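Herkorby Residents Association
Minutes of the January meeting

14 shares 3 comments

The meeting opened at 7:05 in the library side room. The minutes of the last meeting were read and approved with one change: the bus stop at issue is the one on Nemness Road, outside the pharmacy, and not the one by the school.

1. Parking on Wyss Street

Residents of Wyss Street again reported cars parked on both sides from late afternoon on. The garbage truck could not get through twice before the holidays and the bins stayed out. The town has answered our letter and says it will look at a one-side rule for the upper half of the street, from the laundromat to the bend. It wants to see signatures first. Two residents offered to go door to door. One member was against the rule, as visitors to the clinic have nowhere else to leave a car. Agreed to collect signatures and to put the clinic question in the cover letter.

2. Drultstead footpath

The path is still closed at the lower end. The contractor filled the washed-out section but the handrail has not been put back. The secretary called the county office and was told the part is on order -- no date given. People are walking around the barrier through the hedge, and the owner of the field has complained. Agreed to ask for a proper detour sign.

3. Money

Balance after the hall rental was $600. The insurance bill is due in March and should come to $300, same as last year. The printing of the newsletter was paid out of the raffle. A member asked if the newsletter could go out by email only. After some talk it was left as it is, with email for those who ask.

4. Spring yard sale

To be held in the school parking lot if the school agrees. Table fee $8, paid on the morning. Setup from 7:00, selling from 9:00. Last year the food table blocked the gate, so this time it goes by the bike racks. Rain plan is the gym, but the gym has to be booked early and the deposit is not returned. Vote on booking the gym: carried, with 3 against.

5. Streetlights

The light at the corner of Wyss Street and Nemness Road is out again. It was reported in the fall and fixed, and went out before New Year. The chair will report it again and give the pole number this time.

6. Other business

The library asks that chairs be stacked after meetings. The key to the notice board has been found. A request for a second dog waste bin near the footpath was held over until the path is open.
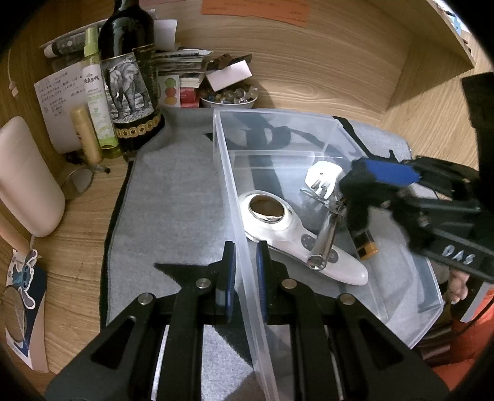 The next meeting will be in February, same room, at 7:00. Items for the agenda should reach the secretary a week ahead, on paper or by email. The meeting closed at 8:40.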